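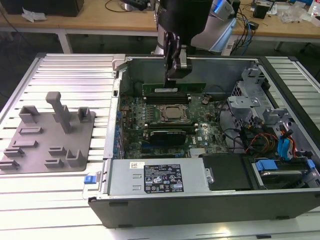
The Tarar control tire: a thread before everyone signs up

So the Tarar Cup is going to a single tire from July. Fedari gets the deal, Clelitz runs the series as before, and we're all supposed to be pleased because it will "cut costs and close up the racing." I've read the bulletin a few times now and I'm not there yet.

I'll say up front that I'm not against control tires. I've raced on them in other classes. Some were fine, one was like driving on kitchen tile until the middle of the race. What bothers me is the homework behind this one.

The bulletin says the tire completed 97 laps at Londley without a failure. Great. How many of those were in a row? A tire that does short runs with a cool-down in between tells me very little about the end of a feature race, with a full tank at the start and a front-left that's been leaned on through the long right-hander all afternoon.

Also, Londley. Of every track on the calendar they picked the smooth one. It was resurfaced, the curbs are low, and it's kind to everything. Take the same tire to a place with patched concrete in the braking zones and then let's talk.

Two cars did the running. Both front-wheel drive, both light. If you have one of the heavier rear-drive cars, your data from this test is a blank page. The bulletin calls the results "representative of the field." Of which field?

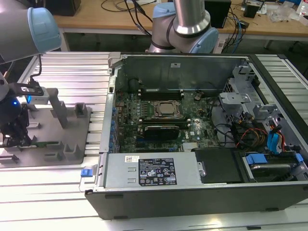

Two robot arms and an open desktop tower.

OK, money. The claim is that a front-running team will save over 2,000 a season. That number assumes you were buying a new set for every qualifying session. Maybe the people at the sharp end were. I wasn't, and neither was anybody parked near me.

Midfield people run used sets. We buy takeoffs from the quick guys, we swap fronts to rears, we keep an old pair for practice. Under the new rules every tire gets a barcode tied to a car, and you can't sell it on inside the paddock. Read that part again if you skimmed it. The used market is gone.

For my car the bill goes up. I worked it out on the back of an entry form and then did it again in case I'd been unfair. Still up.

The allocation is two sets per weekend, sealed at scrutineering. Fine on paper. What happens if you flat-spot one in the first session? "Replacement at the discretion of officials." I have been around long enough to want that written down properly.

Someone will reply that the old open rule was an arms race. Yes, it was, sort of. There was one soft compound that was good for a lap and a half and made qualifying silly. You could have banned that compound with one sentence. Nobody asked for a contract.
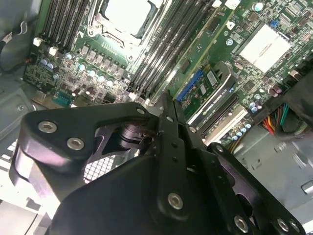
And then there's the closer racing argument, which I hear every time a rule like this comes in. Same tire for everybody doesn't mean same grip for everybody. It means whoever gets their setup onto the new tire first has a huge head start, and those are the teams with test days in the budget.

Remember the dampers. Same promise, same wording almost. The front row after that change looked a lot like the front row before it, only now everyone behind had paid for new dampers.

Switching mid-season is the part I really can't follow. If it's such a good tire, bring it in over the winter. We'd have time to test, sort out camber and spring rates, and use up the stock we already own. I've got tires in my garage that will be illegal before they're worn.

I asked Clelitz on 7th May whether there would be an open test before the change. The answer was that they are "looking at options." I asked if there was a wet tire in the deal too. Same answer, word for word.

That wet tire question matters. The bulletin covers slicks only. Do we keep running our own wets? Then the arms race is still on whenever it rains. Do we run the Fedari wet? Has anyone seen it? 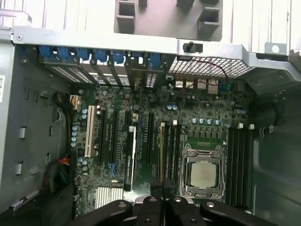 Blue expansion slot latches inside an open tower case.

What would change my mind: the full lap charts from the test, with run lengths and tire temps. A long run in a heavy rear-drive car. A price that's fixed for the season and printed where we can all see it.

And let us sell used tires to each other. Scan the barcode, log the transfer, done. They already have the scanners – it's a column in a spreadsheet.

I've spoken to a few drivers who like the idea, and they're not fools. One thinks it'll bring back people who left over tire bills. Could be. I'd want to see the entry list before I believed it.

I've entered for the next round on my old rubber. After that I'll see what the paperwork says. If the tire turns out to be good over a full race, I'll post that here too, with my own temps.

Replies are open. If you were at the test and saw a proper long run, please tell me how it went.

More from this account
Why the damper rule didn't do what they said
Reading a scrutineering bulletin without falling asleep
Londley after the resurfacing: faster, and a bit dull
Are reversed grids worth the bent fenders?

Contact | Terms | Privacy | Back to top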